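About the Driddale Center for Textile and Paper Arts

The Driddale Center for Textile and Paper Arts is a nonprofit exhibition space and study collection devoted to artists who work with cloth, fiber and handmade paper. The Center presents eight exhibitions each year in two galleries and lends works to museums and university galleries throughout the region. Admission is free at all times.

The permanent collection holds 243 works, among them the Zovari Bequest of woven wall pieces and a growing group of artist's books. Works not on view may be seen in the study room by appointment. Requests should be made in writing and should name the works to be consulted.

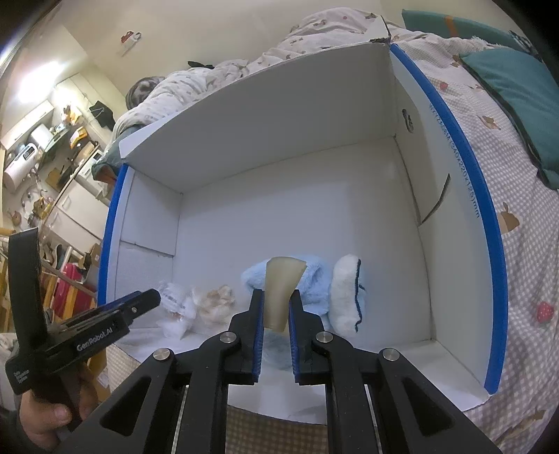

Each fall the Center welcomes seven artists in residence, who are given studio space, a modest stipend and full use of the library. Residents are selected by an outside jury and are asked to present one public talk during their stay. An exchange with the print workshop at Midtbø — now a regular part of the program — allows one resident to continue the work abroad in the spring.

The current exhibition, Undo, brings together artists who unpick, cut apart and reassemble existing textiles. It remains on view in both galleries through December and is accompanied by an illustrated catalog, available at the front desk.

School groups are received in the mornings and must register in advance. Proposals for exhibitions, loans and gifts to the collection are reviewed by the curatorial department twice a year.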